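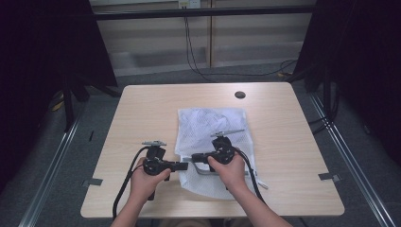 Laundry bag, the mesh one. March.

Up at 4, no point lying there. Oi-ling already out by the van with the head torch on, muttering at the roof rack. One strap gone overnight — chewed or just rotten, can't tell. Used the blue one off the spare water can instead. Will regret that later probably.

Odometer said 1,576 when we pulled out of Siriwan. That's miles, the Flekon only does miles, so all the road signs need converting and Chibuzor does it out loud, every single one. Long climb straight off. Second gear, then first, temp needle creeping. Heater on full to pull some heat off the engine, windows down, everyone in hats. Boiling feet and frozen ears.

Road was fine until the quarry turn and then it just wasnt road. Washboard, then fist-size stones, then a river bed with tire tracks in it. Got out and walked the worst part with Sihan pointing at lines I couldn't see. Scraped the sump guard twice. Stopped to look. No drips.

Punture just before noon, rear left. Jack sank. Put the chopping board under it and it held, so the chopping board is now a jacking plate and we need something else to cut onions on. 21 minutes start to finish, Chibuzor timed it. Lilian's car went by while we had the wheel off, horn going, Zodwa hanging out the window with the flag. They did stop. Eventually. Left us half a bag of oranges and took our good pump.

Top of the pass at 2,982 meters, there's a painted sign and a man selling tea. Had three cups. Couldn't feel my face. View all the way back down to the river and the switchbacks looked like nothing much from up there, which annoyed me.

Coming down the brakes smelled. Stopped every few bends to let them cool off. Oi-ling drove the last part as my hands were done and she's better in the dark anyway, though she won't use the high beams and we've argued about it since the coast.

Asora after nine. Guesthouse full, they put us on the floor in the back room, fine. Hot water for the first two people. I was fourth.

To do before we leave — get the spare patched, grease if anyone sells it, bread, ask about the ferry at Balent. Tea man said it's running. Man at the gate here says it hasn't run all month. Sihan wants to go and look regardless. Lilian says go round by the lake, two extra days. Vote at breakfast.

Socks still damp. Sleep.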